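November, hide glue notes

Second batch soaked overnight, 118 g dry. Norbert thinks it is too thin for the chair joints – I agree, we try less water tomorrow.
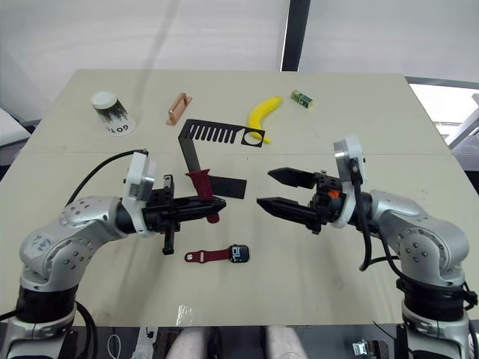 Black slotted metal piece, red handle.

Test joint from Tenach stock opened at the shoulder. Maybe my cut was not square. Ask Urszula for the small clamp. 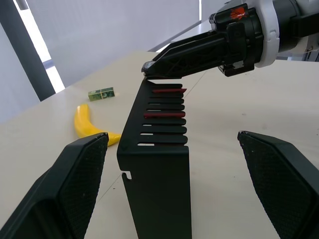

1 min read

Pot stays under 60 degrees, I checked it at 14:30. Smell is fine. Lindsay chair waits until the new batch is ready.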